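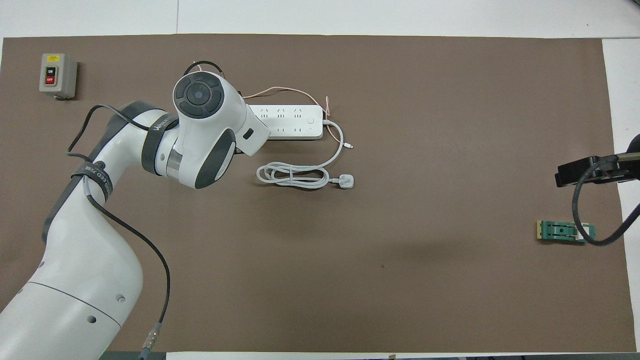

A white robot arm above a brown mat.

Stablecoin issuers have spent much of the past year asking to be treated as ordinary payment companies. The request deserves a serious answer, and the answer should begin with reserves. A token that promises to be redeemed at par is a debt owed to its holder. The public is entitled to know what stands behind it.

Viltance, whose token is used by many small exporters, publishes a reserve statement every quarter. The most recent, released in February, runs to 18 pages and devotes a single paragraph to the maturity of its holdings. Readers learn that the assets are "short term." They do not learn whether that means overnight or 10 months - a difference that would matter a great deal in a week of heavy redemptions.

Zillitz, a smaller competitor, lists each of its 1473 positions by maturity and custodian. Its management has argued that the cost of doing so is modest. We see no reason to doubt this, and larger issuers are better able to bear it.

Critics respond that detailed disclosure invites speculation against an issuer. That risk exists, but banks and money funds have lived with it for decades. Regulators should require monthly reporting in a common format, signed by an independent auditor, and should set a firm limit on how long redemptions may be delayed. Firms unable to meet that standard should not describe their tokens as cash.

Comments (3)

Hefin Mostyn
Took me nine days to redeem about 600 tokens last year. A limit on delays is overdue.

Gumaro Valdovinos
Monthly is still too slow. Why not daily?

Berwyn Lougher
Daily figures would be unaudited, Gumaro. I would take monthly with a signature on it.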